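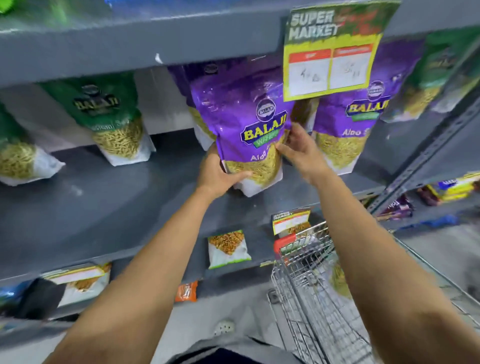
3 min read

Inley Street Neighbors' Association
Minutes of the March general meeting

Held in the back room of the Boleo Cafe, starting at 7 in the evening. Iestyn Samuel chaired and Sơn Hoàng took these notes, so please send any corrections to Sơn and be gentle.

Welcome and last month's minutes

Iestyn thanked everyone for coming out in such miserable rain, and gave a special welcome to the three new households from the Tran Court end of the street. We had a good long round of introductions, longer than planned, but it was lovely to put faces to doors. The minutes from last time were accepted with one change: the broken streetlight is outside number 14, not number 40.

Money

The balance stands at $2,876 after paying for the winter salt and the hall deposit. Iestyn proposed setting aside $1,000 for the summer block party and keeping $500 untouched for emergencies, as we did last year. There was some back and forth over whether the emergency money should be larger, given what happened with the fallen maple, and in the end we agreed to look at it again in the fall. Both amounts passed with no votes against.

Block party

This took up most of the evening, as it always does! The street closure form is in, and the city wants a simple map showing where the barriers will stand. Sơn will draw one and drop it off. We went over food for quite a while. Last year there were far too many buns and not nearly enough to nibble on early in the afternoon, so the snack table will get its own sign-up sheet this time. Suggestions so far are cut fruit, popcorn, bags of sev and wafers, and the cheese straws that vanished in minutes. Please write down what is in your dish, especially nuts and dairy — several families asked for this and it is a small kindness that makes a big difference.

We will need 8 folding tables. Five are promised. If you have one in the garage that doesn't wobble too badly, let Iestyn know.

Music was left open. The younger members would like a proper playlist and the older members would like to be able to talk, and we trust there is a volume that suits both.

Tool library

The shed is tidy again after a very pleasant morning of sorting. The Sirkex hedge trimmer is back from repair and can be borrowed, but please return it with the blade cover on. The long ladder is still missing. No hard feelings at all if it is behind your house, just bring it back.

Parking near the school

A long talk without a firm result. Cars are still stopping across driveways at pickup time. Iestyn has written to the school office and is waiting to hear. One neighbor suggested painted curbs, another felt friendly signs should come first, and we agreed to try the signs.

Any other business

The lost gray mitten from the January meeting is still on the cafe counter. Seeds for the corner planters are in, and anyone who wants a packet can knock at Sơn's door after supper.

To do
Sơn: barrier map, snack sign-up sheet
Iestyn: tables, school office, wording for the signs
Everyone: look for the ladder

The meeting closed at 8:50, with warm thanks to the cafe for the tea. Next month we meet in the same room at the same time.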